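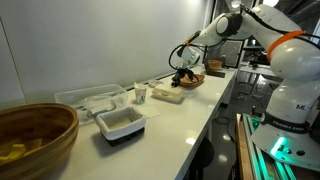

Wooden bowls are my weak spot, as anyone who has been round to our kitchen in Warkamden will know, and I've been promising for months to put up a page about them and the other odds and ends that end up on a serving counter. So this is it, a small gallery with far too much writing! The big salad bowl nearest you is exactly the sort I love, all stripes of warm honey-brown, and I like it even better with those few yellow bits sitting in the bottom where you can still see the grain. The shallow brown one further back is more my everyday size. I'd have that down for nuts, or keys, or the three tomatoes that have ripened before all the others.

By Nest Hopkin, July

I didn't grow up with wooden bowls. We had glass ones, with a sort of daisy pressed into the side, and you could hear a spoon going round them from upstairs. My first wooden one came from a table sale in Prunthorpe, dull as cardboard and with a ring in the bottom where somebody had stood a wet jar. I sanded it on the back step with 200 grit (too coarse to finish with, I know that now) and rubbed in some oil, and the colour that came up was a complete surprise. I went back in and told everyone. They were watching the cycling.

A stripy bowl is usually built up from strips glued side by side, so you get light and dark next to each other and the curve cuts across them in long bends. One-piece bowls are lovely too, but they do tend to split if you leave them near a radiator, and I have the evidence on top of my fridge. The stripy ones have been better behaved for me. Joelle Farah has one she's used every week since she moved to Ratthorpe and all that's happened to it is that the rim has gone a bit darker where she picks it up.

How I look after mine, as I get asked:

Warm water and a soft cloth, quickly, then dry it straight away with a tea towel. Stand it on its side to finish off. Never the dishwasher - I did it once, with a little olive dish, and it came out shaped like a crisp.

Oil when it looks thirsty. I use the plain mineral stuff, a tablespoon or so for a big bowl, left overnight and wiped off in the morning. Cooking oil goes sticky and after a while it smells of old chip pan.

If it smells of garlic, rub it with half a lemon and some salt. It still smells of garlic, only less.

Now, a white counter. I used to think they were cold-looking, and then Angharad Howells had one put in and I spent a whole afternoon moving her things about on it. Everything brown looks browner. Wood against white is such an easy thing to get right, you can put a tray next to a bowl next to a basket and none of them has to match. On my own worktop (speckly grey, came with the house) the same things look like I'm halfway through moving out.

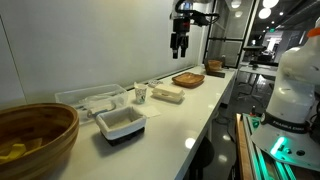 And they really don't have to match! I've given up on sets. A reddish tray can sit quite happily beside a paler bowl as long as they're not the same height, and if they are, you prop one of them up on something. A little stand under a small bowl makes it look as if you meant it. I've used an upturned ramekin, a cake tin lid and, for one birthday, a paperback wrapped in a napkin.

Baskets want a cloth in them. I'm quite firm about this one. Bread in a bare basket sheds crumbs through every gap, and then you lift it up and there's a perfect crumb outline of the basket underneath. White or beige cloth, with plenty over to fold down the outside, and you can take the lot off and wash it. Mine are cut from an old bolster case. The hems are terrible and they are on the inside.

Then there's the takeaway end of things, which I used to hide when people came over. I've stopped bothering. A foam clamshell isn't anybody's idea of beautiful, but it does keep chips warm, and next to a decent bit of wood it looks fairly cheerful. Paper cups I'm actively fond of, so long as they have a pattern. Blue-green is a good one, it goes with all that brown. Stijn Schouten bought a sleeve of patterned ones for 70p in the closing-down sale at Gaillard and we had them at every picnic for two summers.

A clear plastic bin is the last thing I'd add, and the least pretty. I keep one at the wall end of the worktop for bags and wrap, all the crumpled see-through stuff that otherwise drifts about and gets under the bread. Because it's clear you notice when it needs emptying. Well, I notice. It gets emptied when I do it.

Rahel Stöckli wrote to ask whether you can put cut fruit or cheese straight into a wooden bowl. I do, for an hour or two, and then wash it. Pineapple I'd put in a dish first, and beetroot needs keeping well away, unless you'd like a pink bowl. Mine's been faintly pink since Easter and I've got used to it.

Next on my list is a proper long tray with raised edges, the kind you can carry six glasses on without looking at your feet. If you've seen one in Ratthorpe or nearby, and it isn't the price of a bicycle, do drop me a line.

More from the kitchen
Rescuing a split chopping board
Tea towels, ranked by how well they dry
What fits in Joelle's picnic basket
Prunthorpe table sale: what I came home with
Jam jar lids and where they go

Contact Nest | © Nest Hopkin, Warkamden | Back to top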